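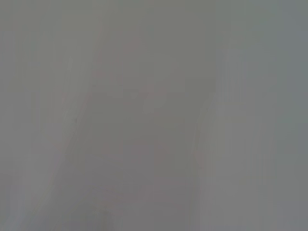 Nestor Dagdag

Trillano has revised the packing specification for its Gasow range of household storage boxes, with effect from August. The new specification applies to all orders dispatched from the Woltov depot.

Each outer carton now measures 600 mm by 200 mm at the base and is 140 mm high. Boxes are laid flat with the lids stacked separately at one end. A full pallet carries 192 cartons. The former corner inserts have been withdrawn, and a single folded sheet is placed between layers.

Cartons are closed with paper tape along the centre seam only. Labels are applied to the short side, so that they can be read when the pallet is wrapped. Stock packed to the earlier specification will be supplied until it runs out, and the two types will not be mixed on one pallet.

Product codes and order quantities are unchanged. Dela Peña, which handles distribution for the range, will accept returns in either type of carton. Retailers who use fixed shelving should check the new carton height before placing their next order. Drawings are available from the Trillano trade desk on request.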